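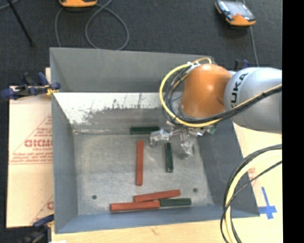

Who can join the build at the Witside workshop? Anyone over 16 who can give us two evenings a month until June.

We are a small group teaching a robot arm to sort blocks in a metal bin, and we look for two more people. One should like wiring. The other should write simple Python – we can help with the rest. The work is not paid, but tea and parts are free, and the bus 49 stops near the door.

Please write a few lines about yourself to Waraporn Ratanaporn or Hywel Llewellyn before 1st March. Leave your letter in the box at 12 Penry Lane, or bring it when we are open.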